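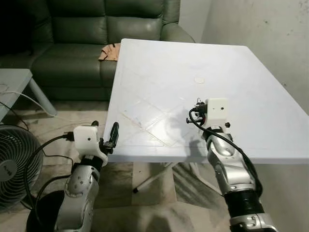
El mercadillo de Plovano vuelve en mayo y esta vez se queda con la calle entera

Llevo viviendo en Plovano lo suficiente como para recordar cuando el mercadillo de segunda mano eran cuatro mantas en el suelo y un señor que vendía radios estropeadas. Pues bien, este mayo vuelve, y vuelve grande: 59 puestos a lo largo de la calle Bellamy, desde la farmacia hasta la fuente, con el tráfico cortado desde las ocho de la mañana hasta las siete de la tarde. El año pasado hubo 50 y ya no cabía un alfiler, así que me alegra mucho (muchísimo) que por fin hayan cortado también el tramo de abajo, donde siempre acabábamos apretados contra los coches aparcados.

Me lo contó Rebecca Longo, que lleva la organización desde la asociación vecinal Bollora, mientras yo intentaba sacarle qué puesto me iba a tocar. No hubo manera. Los sitios se sortean y los números se cuelgan en la puerta del local la víspera, a las seis de la tarde, y hasta entonces no suelta prenda. Lo que sí me dijo es que la lista está casi cerrada y que quien quiera apuntarse se dé prisa, que se aceptan inscripciones hasta completar las plazas y luego ya solo queda la lista de espera.

La inscripción cuesta 2 euros por puesto, igual que siempre, y se paga en el local de Bollora por las tardes, en metálico. Llevad el dinero justo, que el año pasado me tocó esperar a que alguien bajara al bar a cambiar un billete de veinte. Cada uno pone su mesa, su silla y su sombrilla si la quiere. Ojo con las sombrillas, porque en la parte de la fuente sopla un viento que no veas y a Liliana Carbone se le fue la suya volando hasta el portal de enfrente, con un perchero de vestidos detrás. Este año viene con una piedra enorme, según me ha prometido.

¿Qué se puede vender? Casi de todo mientras sea usado: ropa, libros, juguetes, vajilla, muebles pequeños, discos, herramientas. No se admiten comida casera ni animales, y los electrodomésticos tienen que poder enchufarse para probarlos, para lo cual habrá una toma de corriente junto a la farmacia. Los muebles grandes se pueden anunciar con una foto en el panel de la entrada y el comprador queda luego con el dueño para recogerlos. A mí esto me parece una idea estupenda, que todavía me duele la espalda de cuando bajé una cómoda tres pisos para volver a subirla por la tarde sin vender.

La novedad que más ganas tengo de ver es el rincón de arreglos. Gualtiero Bassi, el de la tienda de bicicletas, y Natalina Sartori, que ha cosido media vida en un taller de Bollora, el barrio que da nombre a la asociación, estarán toda la mañana poniendo parches, cambiando cremalleras y ajustando frenos. No cobran, aunque habrá una hucha para comprar material. Yo ya tengo preparada una chaqueta con la cremallera rota desde el invierno, y sospecho que no voy a ser la única.

Para los críos hay intercambio de cuentos en la plaza, a partir de las once. Se trae uno y se lleva otro, sin dinero de por medio. La librería Neltis ha donado 200 libros infantiles para empezar con las estanterías llenas, de manera que quien llegue con las manos vacías también podrá llevarse algo. Natalina Villa leerá en voz alta a las doce, y si habéis oído alguna vez cómo hace la voz del lobo ya sabéis que conviene coger sitio con tiempo. Mi sobrina sigue pidiéndomela.

Un par de cosas prácticas. El autobús no parará en Bellamy ese día, hay que bajarse en la parada anterior y andar un poco cuesta abajo. Los vendedores pueden entrar con coche a descargar de siete a ocho menos cuarto, y después fuera, que el año pasado una furgoneta se quedó atrapada entre dos puestos de platos y lo pasamos todos fatal. Si llueve, se aplaza a la semana siguiente, y el aviso se pondrá en la puerta del local a las siete de la mañana.

Lo que no se venda se puede dejar al cierre en el patio de la asociación, siempre que esté limpio y en buen estado. De ahí se reparte entre familias del barrio. Rebecca insiste en lo de limpio, que luego les toca a ellos llevar bolsas y bolsas al contenedor.

Yo estaré con los discos de mi padre y unas lámparas que en su día me parecieron una buena compra. Si pasáis a última hora, regateo sin resistencia. Las inscripciones, de cinco a ocho en el local, entrando por el patio.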